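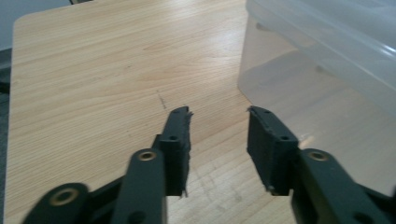 3.2 Gripper Built in the Shared Workshop

Figure 3. The Junari hand-held gripper over the work table, with its two fingers open. The padding on the inner faces is frayed. A translucent container stands at the right.

The Junari gripper was built in the Clerkley shared workshop with ordinary hobby tools. Each finger is a narrow black block fixed on a mounting block, and the linkage arms turn in brass-colored bushings (Figure 3). We made 53 test grasps on plastic containers, with loads of up to 18 ounces. The padding was glued by hand and it was not replaced during the tests. In an earlier version, the arms had no bushings and the fingers became loose after three sessions. With the present version we did not notice this problem. The frayed padding is still a weak point, and we plan to try a thicker material in October.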